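Home | News | Research | People | Contact

Posted Tuesday in News
By Razia Sethi, Hollside press desk

Skipping breakfast does not make the body burn fat faster until lunch, Hollside study finds

HOLLSIDE – Physiologists at the Hollside Institute have spent three years asking people to miss breakfast and sit still, and can now report that the body takes the insult calmly.

The study, run with the metabolic unit at Nernar, followed 173 adults through paired mornings, one with porridge and one without. On each visit the volunteers breathed into a clear hood for five hours while their blood sugar, insulin and fuel use were tracked. They were allowed to read. Several asked whether they could be allowed something better to read.

On the mornings without porridge, fat use rose gently, as textbooks have long said it should. Total energy burned hardly moved. The sharp late-morning surge promised on a great many podcasts was looked for with some care and was not found.

"We gave it every chance to turn up," said Aqeel Arain, who led the work. "I had personally told my brother-in-law it existed, so I had a stake in this."

The team also measured hunger, which climbed until mid-morning and then leveled off, whether or not the volunteer could see a clock. Irritability was not formally measured. The research nurses have offered to supply their own estimates.

Arain cautions that the volunteers were healthy and rested, and that the findings say nothing about people with diabetes, who should talk to a doctor before changing when they eat. Nor do they cover longer fasts. A follow-up at the Tarkstead site will look at shift workers, whose breakfast may fall at any hour and is sometimes a sandwich.

Recruitment for the follow-up opens in May, with 100 places available. Travel is paid. Porridge is provided on half the visits, and volunteers may not choose which half.

Inquiries should go to the Hollside press desk, which is open until 4 p.m. and has usually eaten.

Last updated: Tuesday, 9:40 a.m.

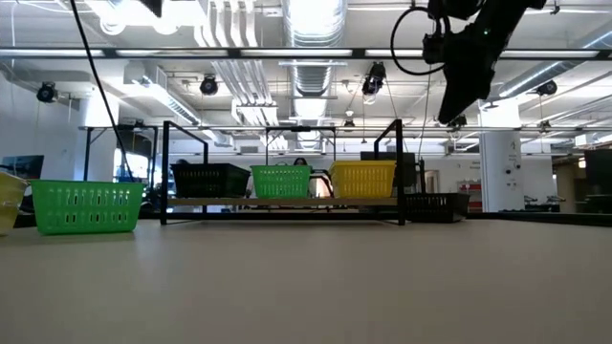 Reporters who want to try the hood for themselves are welcome to book a morning with the desk, and should come without breakfast.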